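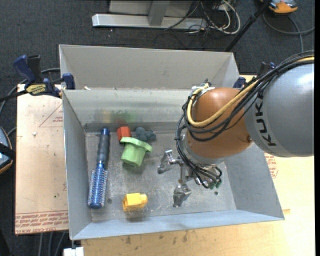 Blue round brush, on the left in the gray bin

Do hairbrush cleaning powders do anything that shampoo doesn't?

Posted by Giorgia Cirillo in Home & Personal Care

My hairdresser has started selling a powder called Wunero. You dissolve a scoop in a sink of warm water, leave your brushes in it for half an hour, and it's supposed to "release buildup at the root of the bristle." It costs $18 for a tub that fits in my palm. She says regular shampoo leaves a film on the bristles and that the film is why my hair looks flat by dinnertime.

I have my doubts. My hair looked flat by dinnertime when I was twelve. The tub says 800 happy customers, with no hint of who asked them, and the ingredient list is sodium bicarbonate, a surfactant and perfume. Sodium bicarbonate is baking soda as far as I know, and I have a box of that in the fridge.

I use three round brushes and a flat one with a cushion. The round ones get a gray fuzz down between the bristles that I can't get out with a comb. I'd buy the stuff if it really got rid of the fuzz. Has anyone tried it next to plain shampoo and seen a difference? Please don't just tell me it smells nice.

3 replies

Nives Sartori
I've used it. I bought one tub last December and did two brushes in the powder and two in a bowl with a squirt of cheap clarifying shampoo, same water, same half hour. I couldn't tell them apart afterward and neither could my sister, who didn't know which was which. Four brushes on a bathroom counter isn't a study, so take it for what it is.

The fuzz is a separate problem. It's mostly lint and dust stuck to old hair product, and soaking loosens it but doesn't lift it out. What I do:

Pull out the hair first. Slide the tail of a comb under it and work along the barrel. Snip it with small scissors if it's wound tight.
Soak the bristle end only, in warm water with shampoo.
Scrub between the rows with an old toothbrush. Most of the fuzz comes off at this stage.
Rinse and lay it on a towel overnight, bristles down.

Keep the cushioned one out of the bowl. Water gets in through the little air hole and sits there. I wipe mine with the toothbrush and a damp cloth. Same goes for wooden handles, which can swell and crack the finish.

As for the film, if shampoo left one that flattened hair, I'd expect washing your hair with shampoo to do the same thing. Ask her about that.

Ubaldo Martinelli
just boil them. kills everything

Leonardo Caputo
Please don't boil them. I did that with a round brush once and half the bristles leaned over and stayed that way. Hand-warm water is plenty.

I mostly agree with Nives, except that I skip the soak and go straight to the toothbrush, and mine come out fine. Baking soda is okay too, but I've never seen it beat dish soap on hairspray. Rubbing alcohol on a cotton swab will shift the really sticky spots, though I'd try it on one bristle first.

I'd also be suspicious of anybody who sells you the brush, the powder and the diagnosis at the same counter. Mine tried it with a "detangling mineral mist" and I asked what the mineral was. She had to go look at the bottle, and it was salt.

Giorgia Cirillo
Thanks. Did the toothbrush thing on one round brush tonight and the fuzz came out in a disgusting gray strip. Not buying the powder. My hair is still flat.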